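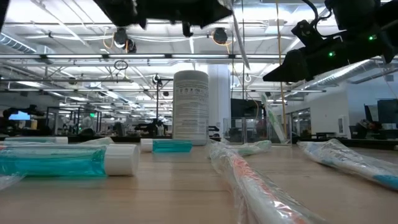

Bottles of blue-green liquid, wrapped toothbrushes and a white canister on the table.

The owner of Elto, a small shop in Pikeveck that packs toiletry kits for guesthouses, starts most conversations with toothbrushes. She buys them already wrapped, 900 to a carton, and has strong feelings about the wrapping.

"The film is slippery and it never lies flat," she says. "You stack ten of them and the top three slide off. So we stopped stacking. They go in the bag one at a time, handle first."

Elto began in her garage, with a folding table and one customer, the Dahlgren guesthouse. The first order was for 682 kits and took her most of December. "I had no system. I was walking back and forth to the shelf for every single item. My feet hurt more than my hands."

Now everything for a kit is put on the table before anyone starts. Bottles go on their sides. She used to stand them up in rows, until one knocked over the rest and a cap came loose. "If it's already lying down, it can't fall," she says. Caps are checked by hand, a quarter turn each, and any bottle that still moves is set aside.

The kits come in two sizes. The overnight one has a toothbrush and a small bottle. The family one has 4 toothbrushes, and for those she likes different colors on the handles. "Otherwise you get two kids fighting over whose is whose. A guesthouse told me that, I didn't think of it."

Her largest order so far was 853 family kits for Cistik, a chain of campgrounds. It went out a day late - she had run short of bags, and the new ones were an inch too narrow. She still has a box of them under the counter.

Asked what she would change, she thinks about it for a while. "A longer table. And I'd throw out torn wrappers as we go. We leave them until the end, and then you're looking for a toothbrush and picking up trash."

She starts at seven in the morning and stops packing at three, when the delivery van comes.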